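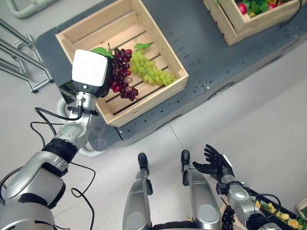

Artificial grapes over a slatted pine crate.

Section 4. Setting up issuer watch alerts in Grolelex

Read this section before you turn anything on. The alerts are useful, but they repeat what the rating feeds say, and the feeds are only as good as the opinions in them. A downgrade notice often lands after the bond price has already moved. Treat it as a prompt to look at the filings, and don't trade off it.

Before you start

You need a Grolelex login with Editor rights and a holdings file from your custodian. If your holdings come through Plusport, export them with the old column layout. The new layout is supposed to work too. In our tests it dropped the coupon field.

4.1 Load the holdings

1. Open Portfolio, then Import.
2. Choose your file and press Check. Do not press Load yet.
3. Compare the line count with your custodian statement. Our test file had 3167 lines, and the first import kept 1559 of them without showing an error.
4. If the counts differ, open the Rejects tab. Most rejects are bonds with a missing maturity date.
5. Fix the file, run Check again, and press Load once the counts match.

CAUTION: The green check mark next to the file name means the file was readable. It says nothing about whether all of it was read.

4.2 Choose the rating sources

1. Go to Alerts, then Sources.
2. Select at least two agencies. With one source you are taking one firm's word, and in most cases that firm is paid by the company it rates.
3. Leave "Blend ratings" off. Blending averages the scores into a single letter, and a bond that one agency calls junk can come out looking investment grade.
4. Press Save.

Note: The Gondal score is offered here as an "independent signal." Adeel Rizvi asked the vendor twice how it is worked out and got a brochure both times. You can display it if you like - we suggest not tying an alert to it.

4.3 Set the triggers

1. Open Alerts, then Rules, then New.
2. Pick "Outlook change" as well as "Rating change." Outlook changes often come first.
3. Set the lookback to 12 months. The default is 3, too short to show a slow slide.
4. Enter who gets the message. Use a shared mailbox, not one person's address.
5. Press Test. A sample message should arrive within a few minutes.

CAUTION: The "Default risk" percentage in the sample message is a model estimate printed to two decimal places. The decimals don't make it any more certain.

4.4 If no alerts arrive

Check the spam folder first. Next, confirm that the rule shows Active, as new rules are saved as Draft. If both look right, send the rule number to Hwa-young Song at the Grinley support desk. Error 1809 means the source license has lapsed, whatever the help screen says about your network.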